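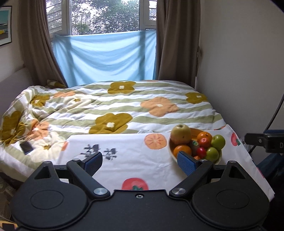
How many hand-held grippers should a small team buy first?
Two. Order the second with the first, so that work can go on when one is out for repair.

The rest of this page is a way to plan the budget before you ask for quotes.

Step 1. Write down the tasks. "Pick fruit from a bowl and put it on the table" is a usable line. "Kitchen work" is too broad to price.

Step 2. List what each unit needs: finger pads, cables, storage, a charger if it takes one. Pads wear out, so put them under supplies, not equipment. We allow $352 a year for pads and cables with two units.
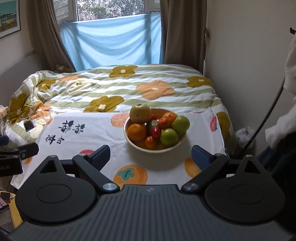
Step 3. Price the objects too. Ordinary groceries and household cloths are fine for most tasks. Fresh fruit has to be replaced, so give it a weekly line.

Step 4. Set aside $1000 for repairs and shipping. Ask the seller who pays return freight. Felero and Vinska answered that differently when we asked, and it changed our ranking.

Step 5. Get the quote in writing, with the lead time and the price of spare pads. Check whether software updates are included after the first year.

Hold off on the robot arm until you have used the hand-held units for 5 weeks. Your task list will have changed by then.

Comments

Petrică Surdu: Does the $352 include tax?

Domnica Ciobanu: It does, but shipping is separate. See step 4.

Petrică Surdu: Thanks. We had pads under equipment and purchasing sent it back.

Contact | © Rotthorpe | Back to top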